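Handout 6, revised 2021-11-20. Replaces the September version.

## Surface sanitation in small kitchens

Cleaning and sanitizing are separate steps. Cleaning removes soil and grease. Sanitizing lowers the number of microbes left on the surface. A sanitizer applied over food residue loses strength quickly.

**Terms**

- *Contact time*: how long the surface must stay wet with sanitizer.
- *Cross-contact*: transfer of an allergen from one food to another.
- *Food-contact surface*: tables, boards, blades, trays.

For the Barrientos exercise, the sanitizer is mixed to 200 ppm and checked with a test strip before use. Record the reading on the Itberg sheet, column 2. 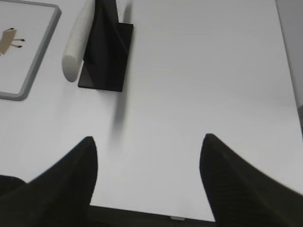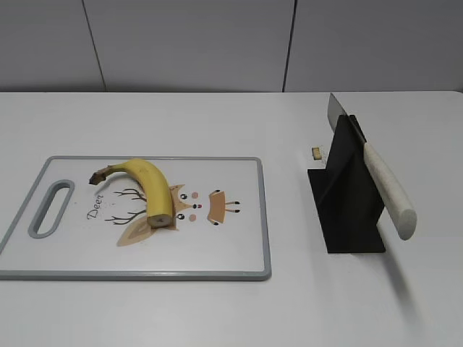
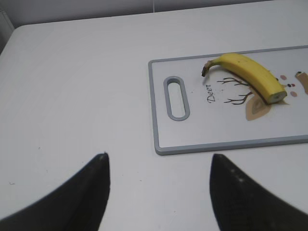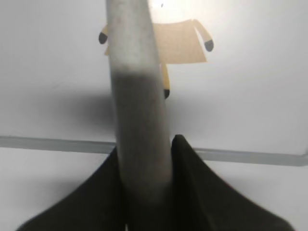

Scored plastic holds residue in the cuts. Resurface or discard a board when the cuts can be felt with a fingernail. Raised rims and handle slots need a brush; a cloth does not reach the corners.

**Order of work**

1. Scrape.
2. Wash with detergent.
3. Rinse.
4. Sanitize.
5. Air dry. Do not towel.

**Assignment**

Read the Dostano and Vulico case notes. In each, find the step that was skipped and state which surfaces it affected. Maximum 12 lines per case. The pass mark is 85.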